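Wettbonus bei Drustex - wie oft muss ich umsetzen?

Hallo zusammen, ich wette sonst nur auf Handball und hab mir im Januar den Bonus bei Drustex geholt. Jetzt stehen 174 Euro auf dem Konto und ich blicke nicht mehr durch.
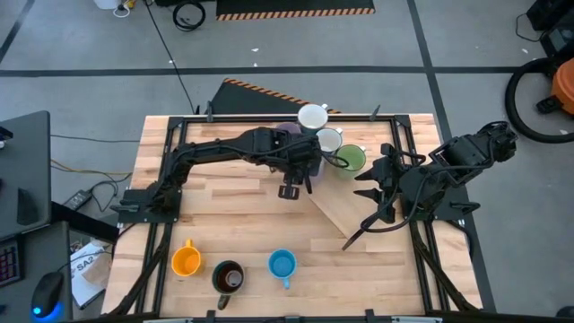

Zählen Kombiwetten beim Umsatz mit? Laut Bonusregeln nur ab drei Tipps pro Schein, Einzelwetten zählen immer.

So weit hab ich es noch kapiert. Aber was muss ich insgesamt setzen, wenn der Bonus 200 Euro war?

Harms

Bei fünffachem Umsatz sind das 1000 Euro, schau aber nach der Mindestquote! Ich hatte bei Sivel 171 Euro fast durch und dann zählten zwei Scheine nicht - hab mich schwarz geärgert.

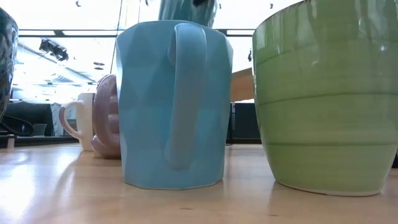

Weitere Antworten

Cistora

Lass das mit dem Bonus, bringt eh nix. Ich zahl nur noch ein, was ich übrig hab, und tippe am Wochenende ein bisschen Bundesliga.
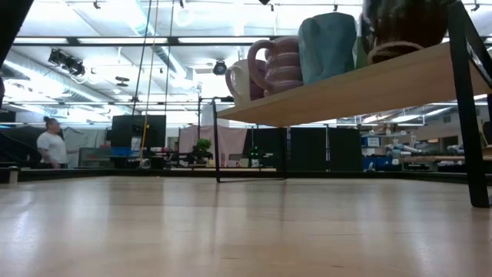

Vier Becher auf dem Regal

Ach so, und die Frist läuft ab Gutschrift, also guck mal ins Konto unter Bonus!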